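# Keeping the old desktop another year

My desktop turned 14 in April, or at least the case did. Most of what's in it has been swapped at some point.
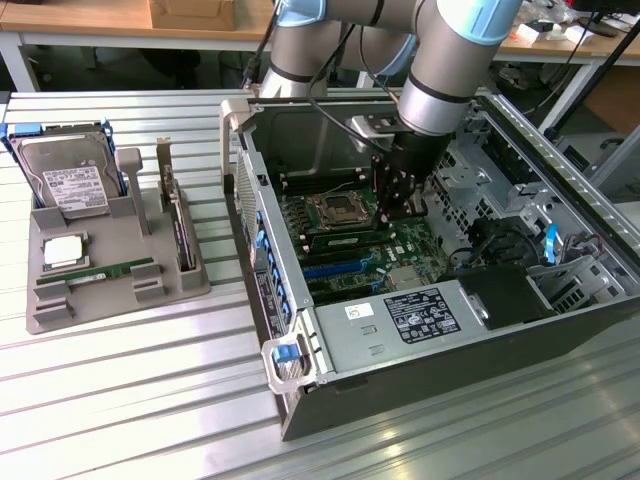 Is it worth putting money into a computer this old? It depends on what you do with it, and for email, bills and a few old games I'd spend a little and stop there.

I got a quote for a new machine from Haslinger, the shop on the main street in Grernville. It came to 849 before tax. That's a fair price for what they offered, but I didn't need most of it. My complaints were slow startup and a fan that whined every evening.

So I made a short list and set a limit. The first thing was a solid state drive. I bought the smaller size and moved my photos to an external disk I already had. The second was a case fan. I ordered a Flimetti, mostly on the word of Jad Darwish, who has 2 of them in his own computer and can't hear either one.

Copying the old drive took most of Friday. I used the free tool that came with the new one, and it stopped once with an error that went away when I tried a different cable. Startup used to give me time to make coffee. Now I have to wait for the coffee.

The fan was easier - four screws and one plug. I put it in backwards the first time and had to turn it around. There's an arrow on the side of the housing that shows which way the air goes, and I missed it.

I still don't know what I'll do when the browser stops getting updates. I may try Linux on it. For now I've put the Haslinger quote in the drawer with the manuals, and the old drive is in there too, with a label on it.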